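Binder clips or staples for long printouts?

pagewright
18th November
I print a lot of sheet music and service manuals at home. The one I just finished is 286 pages for a Hendska sewing machine. Staples gave up long ago, so I moved to binder clips. My problem is that the stack fans out at the corner after a few weeks on the shelf. Do you use one clip or several, and do you punch the pages at all?

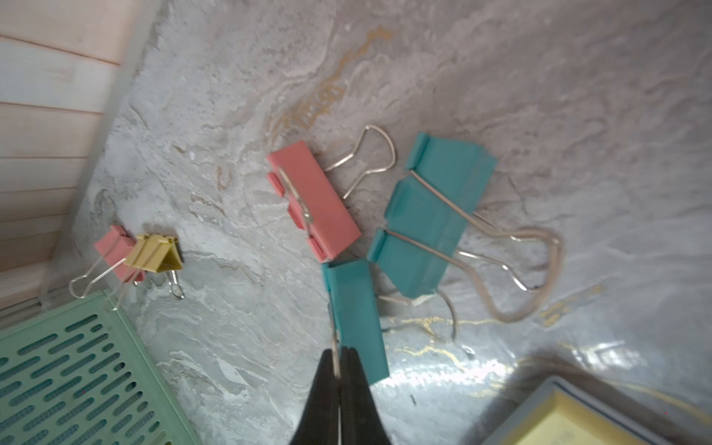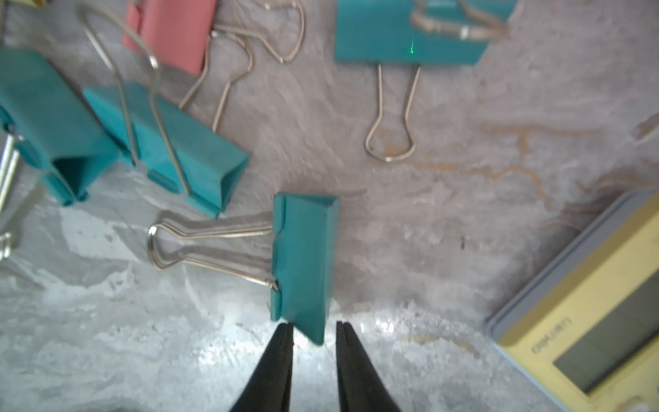
Teal binder clips in both, with a salmon-pink one in the first.

I'd like to keep the pages removable. I take out the wiring diagrams and put them back all the time.

marlow_k
Two clips on the long side, one near each end. A single corner clip is fine up to a chapter or so and then it slides.

dustjacket
I disagree with clips for anything you want to keep. They dent the top sheets and they rust in a damp room. Get a 4-ring binder and punch everything. I have a Pekison punch that does 8 sheets at a time. Slow, but you only do it once.

pagewright
Punching cuts into the diagrams. The margins on these scans are tiny.

dustjacket
Then reprint at 95 percent. Or use plastic sleeves for the diagrams only.

tollhouse
Sleeves in a binder that thick will make it impossible to close. I tried it with a Virkitz mower manual and ended up splitting it in two. Split yours by section and clip each one. A strip of card under the clip stops the dents.

marlow_k
Agree on the card. Cereal box works. Also store them flat. Mine stood upright from January on and every one of them sagged.

dustjacket
Flat takes up the whole shelf. I'm still for the binder.

pagewright
Going to split it by section and try the card. The diagrams can go in a separate folder.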